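I met Usa Khunthong at the side door of the Kwofie linen plant a little after six in the morning, which she told me was late. She had already been in for two hours and was on her second coffee. Usa runs the returns room, where the bags come back from the hotels and everything in them has to be sorted before it goes near a washer. She has done that job, or some version of it, for most of her working life, and since last July she has been doing it with robots.

"People think I'm going to be angry," she said, leading me down a corridor so warm my glasses fogged. "They come in with the angry face ready for me. I have to say sorry, I'm in a pretty good mood today!"

I had sort of come in with that face myself, so I put it away and asked her what the old job was like. She held up her right wrist and turned it for me. It clicks, she says, and it has clicked for years. A full shift used to mean bending, grabbing, shaking out and tossing, over and over, and the plant takes in around 4000 pieces on a busy day. Towels are fine. Fitted sheets are awful. "And then somebody leaves a fork in there," she said. "Or worse. I won't tell you worse, you haven't had breakfast."

The robots are called Skevaris (everyone here just says Skev, as in "Skev's stuck again"), and they came in through an outfit named Veradik that sets them up and keeps them running. They have hands with fingers, and that surprised me, as I'd been picturing some kind of claw. 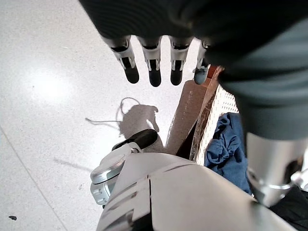
Page last changed: July, 4:10 p.m.

Usa was less impressed by the fingers than I was. "At first I watched the hands all day," she said. "Now I only look when it goes quiet. When it goes quiet, it's thinking about something, and usually it's thinking about a sleeve."

Sleeves, straps and anything with a drawstring come to her. So do stains, which she still judges by eye and sometimes by nose. The plain stuff the robots will pick through on their own, slower than she would, and she says the slowness drove her crazy for the first month. She used to reach in and finish for them. Then the people from Veradik asked her to please stop, and there was a bit of a scene about it.

The person they sent to smooth things over was Hiu-tung Peng, who joined us in the break room halfway through and ate a whole orange while we talked. Hiu-tung trains the crew on the machines and is pretty frank about how the start went. "We showed up with a binder," she said. "Usa read the binder and gave it back to me with notes in it. A lot of notes. She was right about the carts, she was right about where people walk, and she was wrong about one thing, and I'm not going to say which one with her sitting here."

"The stop button," said Usa.

"It was the stop button," said Hiu-tung.

I asked about jobs, because you have to. Nobody on the returns crew was let go, but two people who retired have not been replaced, and Usa doesn't dress that up. The room is emptier. She used to have somebody across the table to talk to from start to finish, and now there are stretches of an hour or more when she has the radio and that's it. "My wrist is better and I talk less," she said. "I don't know how you put those on a scale. Some days I'd take the sore wrist."

Pay was the other thing. The crew got a raise of 700 dollars a year for the new duties, and there was grumbling that it should have been more. Usa grumbled too, and told me to write that down, so I have. She is also learning to read the error log, and she'd like the job title to catch up with what she does. It hasn't yet. Hiu-tung says she has put in a word, for what a word from her is worth over at Kwofie.

Before I left I asked if she would go back to the old way. She thought about it long enough that I heard the whole weather report on the radio. "Bring back the people and leave the robots," she said. "Can you do that? Put that in and see if anyone calls me." Then she went to see why it was quiet in the returns room – a sleeve, she figured.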